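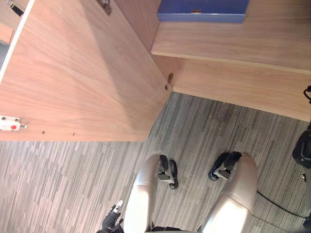 Why does a cabinet door drop on the handle side after a year or two?
Mostly the top hinge. It takes the pull, the bottom one only gets pushed, so the top screws work loose first and the door tips down and away.

Courses > Furniture Care > Week 3 > Doors and hinges

Notes for session of 11/3/25, J. Halilović. Typed up fast, sorry.

Loads. Tall door = less pull on each screw, wide door = more. Put the hinges as far apart as you sensibly can. Two is fine on a small door, three if it's tall or has a mirror on it. Weigh the door, dont guess.

Screws. Chipboard holds badly once the thread has been stripped. Options: longer screw, fatter screw, or glue in a hardwood plug and drill again. Matchsticks and glue = ok at home, not ok for marked work. Pilot hole every time. Hand tighten the last bit.

Adjusting. Side to side first, then depth, then height. Quarter turn, shut the door, look at the gap, go again. Most of you turned two screws at once and got lost.

Catches. Fit last, when the door hangs true. A catch holding up a sagging door wears out and hides the fault.

Wood moves. Solid panels swell accross the grain, hardly at all along it. Leave a gap. Check again in April when the heating goes off.

Worked case: Imani Rashidi's wardrobe door, 17 kg, on two hinges. Should have been three. Top plate pulled out, plugged and refitted, third hinge added mid height.

For next time: read the Ionescu chapter on frames, skip the bit on veneers. Bring own screwdriver.

Contact the course office | © Wovport Adult Learning | Back to top

Related
Week 2: Drawers that stick
Week 4: Shelves and sagging
Glues, a short list
Marking scheme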